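Support > Tistidow bench > Gripper trials FAQ

Search the FAQ Enter a keyword Go

Gripper trials: your questions

We've been getting so many good emails since the trials page went up in March that it made sense to collect the answers. If you're thinking of running a comparison like ours, steal anything you like!

What are you comparing?

Two grippers on the same arm, with the same wrist camera and the same controller. One is the Wemness, which has black linkage fingers that close on a pivot. The other is the Adeleke parallel jaw, the one we've used for years. We wanted to know which is easier to live with when the jobs are small, awkward and close together.

How many runs does each one get?

The plan was 300 per gripper. We liked the data so much that we went to 400.

Why start with the tool board?

A slot holder is a lovely little test. The fingers have to come in from below, line up with something thin, and take hold of it without leaning on the holder. You learn a lot about fingertip shape that way, and the wrist camera gives you a close view of both fingertips the whole way in.
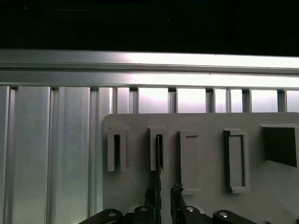
Beditthorpe wrote in to say that a thin tool is too kind to pointed fingers, and that we should repeat the set with something fat and round before ranking anybody. "My own pointed pair won every blade test I ran and then couldn't hold a screwdriver handle through one turn of the wrist."

Fair point, and we've added 12 runs with a round handle to each session. Keep these coming.

Does the bare metal behind the board bother the camera?

It did at first. Shiny aluminum throws bright patches, and auto exposure kept chasing them. We locked the exposure, set it by the gray of the board, and left it there. Cheap fix, big difference.

What comes after the tool board?

An open desktop PC, and this is the part I love. Cables loop everywhere, the drive bay crowds you from one side, and the memory slots sit right where you need room for the wrist. The approach path matters far more here than grip force does. We score three things: clearance on the way in, how well the camera can see the target past the fingers, and how many tries the operator needs.

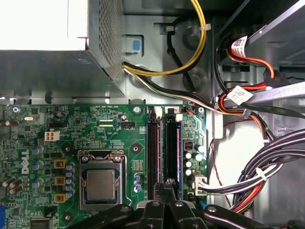 For that last score we stop at 6 tries and log the run as a miss. It keeps the sessions moving, and a run that needs more than that has already told you plenty.

Is the PC powered during trials?

Never. It's unplugged before the arm is switched on, and it stays that way until the arm is parked.

Which gripper is winning?

Too early to call, but I can share a hunch. The Wemness looks stronger in tight spots and the Adeleke repeats its position better on plain pick and place. Ask me again when the round handle runs are in.

Can I get your scoring sheet?

Yes please, take it! Write to the Tistidow bench desk and we'll send the blank version along with our controller settings.

Contact the bench desk | © Tistidow | Back to top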